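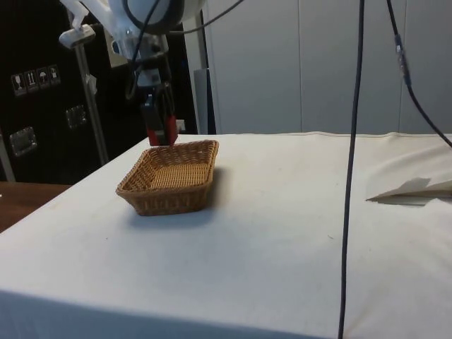

I'd been told to allow an hour for Oksana Pylypenko and I ended up staying until the kettle had been on four times. She runs data collection at Heton, a small firm out at Dretville, and her working day consists of moving a robot arm about by remote control so that a computer can learn to do it without her. I'd pictured something rather grand. "Everyone does," she said. "Then they come in and it's a table with a cloth on it."

She started in August, after years of fitting kitchens, and she reckons that was better training than a degree would have been (her boss, Mirta Arancibia, has the degree, and agrees with her). The job at the moment is baskets. Pick the thing up, put it in the basket, take it out again, shift the basket, start over. Each go is recorded from beginning to end and they call it an episode. The target for this task is 500 and when I visited they had 453 in the bag, of which Mirta had thrown out a fair few that morning.

Thrown out? I must have looked shocked. "Oh, you have to be ruthless," said Mirta. "If Oksana stops to scratch her nose halfway through, the model learns that you stop halfway through." They do keep some of the fumbles, though, so long as she recovers from them. A slightly wonky grab that gets put right is worth having, Mirta told me, and the first batch had been far too tidy. It had 243 episodes in it, all lovely, and the arm trained on them went to pieces as soon as the basket was turned a few degrees!

I asked why wicker, of all things. Oksana laughed at that one. "It's horrible, that's why. It gives a bit, the weave catches, the rim's not where you think it is." The tips of the gripper's fingers are bright red, and she told me she steers by them: get the red down close to the rim, wait a breath, then commit. She let me have a try. I'd love to report that I was a natural, but I chased that basket across the cloth for three minutes and we agreed not to save it.

What surprised me most was how much of the talk was about boredom. After an hour or so, Oksana says, her hands get clever and start taking the same shortcut every time, so she swaps with a colleague, Didenko, who is left-handed and comes at everything from the other side. Mirta can tell which of them did an episode just from the path of the arm.

The next task is folding, and Oksana is dreading it. "Cloth's a nightmare," she said, getting up to fill the kettle again. "Ask me in a couple of months whether I've gone back to kitchens."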